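Home | Visits | Clubs | Workshops | Contact
Last updated 7/19/25

Visit to the student robotics open day at Brurnau

I drove out to Brurnau for the open day at the technical college, mainly to see what the second-year students had been doing with the two-arm project. Our own club has been arguing about whether to try something similar, and I wanted to see one up close before we spent any money.

The college is at the far end of the industrial road, past the Wokia warehouse. Parking is behind the main building and the sign for it is easy to miss. You check in at a desk in the front hall and get a paper badge and a map. The map was wrong about the second floor. The labs are to the left of the stairs, and what it shows as the robotics room is a storage area.

The first hour was a general tour. We saw the machine shop, the print room and a classroom where first-year students had small wheeled robots following tape on the floor. One kept losing the tape at the same corner and a student was changing the speed setting between runs. The group moved on before I saw how that ended.

The robotics lab is one long room with benches down both sides and 5 work cells at the back. Each cell is a table with one or two arms, and each belongs to a student team for the whole school year. The teams pick a household task in the fall, have to show a first version in December, and spend the rest of the year making it more reliable. The grade depends more on the notebook than on the demo. I read through one of the notebooks and it was good: dates, settings, what was tried, what broke. There were several pages on a loose screw.

The team I spent the most time with is called Bemance. Their task is pouring a drink from one cup into another. They started with dry rice, since it can be swept up, and moved to water when the spills got small enough. Their notebook lists 262 recorded pours, most of them done by a student moving the arms by hand controls. Those recordings are what the software learns from. The students said the recording was the slow part of the year. A pour takes very little time, but setting the cups back, wiping the table and checking the file takes much longer than the pour itself.

They keep the setup plain on purpose. The table is white and the cloth behind it is white, so the cups stand out. One student told me they used to work against the bare lab wall, and people walking past would end up in the recordings. The cloth came from a fabric store and cost very little.

I asked about the cups. They had tried glass and given up on it early. Clear cups were hard for the software to find, and one got broken. Now they use metal or colored plastic, and they swap them so the program doesn't get used to only one pair.
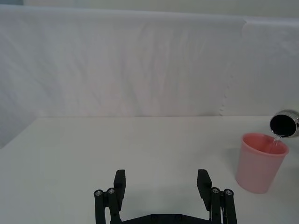
The hard part, according to the team, is knowing when to stop. Starting a pour is fairly simple, but the arm has to tip back before the receiving cup is full, and water keeps running for a moment after the tilt changes. They first tried a fixed time, which only worked if the starting amount was the same every run. Now they go by the view from the small cameras. They are also thinking about putting a kitchen scale under the table surface — the instructor would like them to finish the camera version first.

Across the aisle, the Kang team was folding dish towels. Their arm was down for most of my visit with a cable problem, so I only saw two folds. Both were crooked but would have been fine in my kitchen drawer.

On costs, the lab coordinator gave us some numbers. Each team gets 450 dollars for the year for parts and supplies, and the arms themselves are shared and carried over from year to year. The room also got a one-time grant of 2000 dollars for tables and lighting. That is within reach for a club like ours if we could borrow the arms, and I left my address with the coordinator to ask about that.

Coffee was in the front hall until three. The next open day is in December, when the new teams show their first versions. Sign up at the front desk or by phone — the form on the college website was not working when I tried it.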